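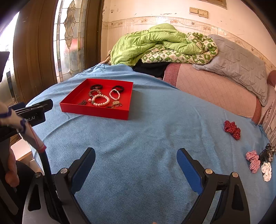 How to sort bracelets and hair accessories without buying an organizer

I don't trust jewelry organizers. I've bought two, and both ended up full of receipts. The velvet Morkel case had 18 slots, each one the wrong size for whatever I tried to put in it. A shallow tray and a bed are enough for most people.

Spread a plain blanket first. Short pile is best. Anything fluffy will eat an earring back, and a busy pattern hides dark clips completely.

1. Empty everything onto the blanket, including the stuff in coat pockets and on the bathroom shelf.

2. Pull out the scrunchies. They take up the most room and need the least care, so they go in a drawer or a bag. Polka dots, gingham, whatever – please don't sort them by color. I've seen that advice on a dozen sites and it lasts until the next wash.

3. Lay bracelets in the tray one layer deep. Long loops of beads go across the middle, small stretchy ones toward the edges. If you have to stack, you need a second tray or fewer bracelets.

4. Put watches in a corner, face up. A round face picks up scratches from any chain dragged over it.

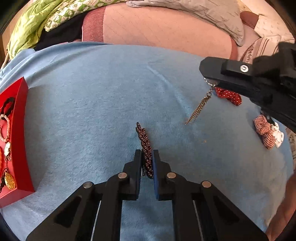 5. Do the sparkly clips last, one at a time. Check for loose stones with a fingertip and open and close the clasp. If it doesn't hold on a few strands of hair now, it won't hold in December with a hat on top. Glue is worth one try. I used Pidora on a clip with 9 missing stones and got 2 to stay.

6. Keep thin chains away from anything with openwork, or fasten them before they go in. Selim Kurtuluş, who fixed my last tangle at his repair counter in Gurndale, swears by threading chains through a drinking straw. I tried it. The straw rolls around and the chain slides out.

Leave hair ties out of the tray if you can. Mine creep back in within a week, usually wrapped around a bracelet.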